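**Thread: How many object positions before you change the table?**

**nima_t** wrote:

Hello all. I am new in this part of the forum, please excuse my English.

We are two persons recording pick-and-place episodes by teleoperation, for a policy that should tidy a table. Until now we have 944 episodes. My question is about variety. In our first 200 the objects stood almost always in the same places, and the policy learned the places very well and the objects very badly. If I move the cup by a hand's width, the hand goes to where the cup was before.

So I ask: do you change the positions after each episode, or do you record a block and then change everything?

Nima

---

**brulorero** wrote:

After each episode. Blocks are comfortable for the operator and that is the whole problem. We use a small script that tells us which object to move and to which part of the table. It does not matter if you place it badly, bad placing is good for you.

---

**wetley_lab** wrote:

I disagree with brulorero a little. When we changed everything each time, our operators became slow and they hesitated before each grasp. The hesitation went into the data, and later the policy hesitated too. Now we keep the background things for a block and move only the target object. For us this works better.

---

**nima_t** wrote:

Thank you both. I put one view from today's setup, from the chest camera, so you can judge how much is on the table. 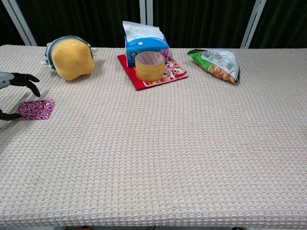

The target is my real difficulty at the moment. Our gripping is good with boxes and poor with anything flat. In this setup the operator goes for the small shiny packet in pink foil, lying flat on the cloth, and the fingers must come very low to take it. Of the last 187 attempts with flat things I had to throw away more than half. Should I keep the failed ones with a label, or delete them?

---

**brulorero** wrote:

Keep them, with a label. You can always filter later, and you can not filter what you deleted.

About the table: I would use the near part more. All your bigger things are in the back, the tissue box, the tape, the snack bag, and the front half is free. Your policy will learn that the front is never interesting.

---

**yurani_h** wrote:

Agree about the front. I have another worry, the waffle cloth. We had a cloth with a similar weave and the wrist camera depth was very noisy near it. Does your cloth move when the fingers touch it? Ours did, and the packet moved together with it.

And for me the tape standing on top of the printed card is too difficult for this stage. If somebody asks for the card, the operator must do 2 tasks in one episode.

---

**wetley_lab** wrote:

Yurani, I would leave the stack. Real tables have stacks. Only write the instruction carefully: "pick up the tape" is one episode, "pick up the card" is a different one, with a longer time limit.

---

**yurani_h** wrote:

Then he needs many more episodes than he has. I still say first single objects, then stacks. We lost most of September last year because we mixed both from the beginning.

---

**nima_t** wrote:

The cloth moves a little, yes. I will fix it with clips under the table and record the flat things again. For the stack I follow Yurani for now (sorry wetley_lab), and I will move half of the objects to the front.

One more question, if somebody still reads. Do you trim the waiting time at the start of the episode, before the hand moves? Mine is sometimes very long when the operator reads the instruction.

---

**brulorero** wrote:

Trim it, but leave a few still moments. If you cut everything the policy never sees a hand at rest.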